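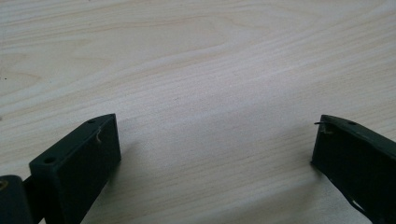 5.3 Closing on nothing

The fault that cost us the most time was a simple one to state. The arm lowered the gripper over a bare part of the table, closed it, lifted, and carried on to the drop-off point as if it were holding something. Of 546 test runs, 197 ended in failure of one kind or another, and 67 of those were empty closings. The logs marked most of the 67 as successful grasps, and so our first internal report on the Hurham setup counted them as wins. We have since withdrawn that report.

Three accounts of the fault have been put forward within the group, and we are not fully convinced by any of them.

The first is wood grain. Figure 4 gives the view from the hand-held tool used to record the training demonstrations, with the fingers open over a clear tabletop. The grain makes arched loops a little darker than the wood next to them, and it is tempting to say that the policy takes these loops for the edge of a flat object. Geum and Ryu favored this reading early on. We would like it better if the empty closings had clustered over the loops. They did not. Many took place over plain, straight grain, and covering the table with gray paper at the Dedport site made the fault less common but did not remove it.

The second concerns the fingers themselves. A short, pale strand can be seen on each finger in Figure 4, close to the space where an object would sit. Sukprasert suggested that the model had learned to treat a strand near the fingertips as a sign that something was within reach. It is a neat story — perhaps too neat. We trimmed everything loose from the fingers and repeated part of the test, and the empty closings went on. The repeat was small, and the lighting changed between the two sessions, so we can't rule the idea out either. A saliency map was offered in its support, but we have seen such maps light up over almost anything and give this one little weight.

The third account is the dullest and, in our view, the most likely. Grasp success was read from finger width alone. The width reading drifted as the tool was used, and after a long session a fully closed gripper could report a gap wide enough to pass for a thin part. Tokgöz found the drift in 8 sessions, all recorded late in October. This explains why the logs called the empty closings successes. It does not explain why the arm went down over bare wood in the first place, and we ask readers to keep those two questions apart. Our own early drafts ran them together.

There is a safety side to this that we took too lightly. An arm that believes it is loaded follows the loaded path, which at Dedport passes over the operator's tray. Cheng stopped one such run by hand. The Kwak controller raised no warning, and given what it had been told, it had no grounds to raise one. We now require a second check on contact before any move toward the operator's side, and runs without it are left out of the results in Section 6.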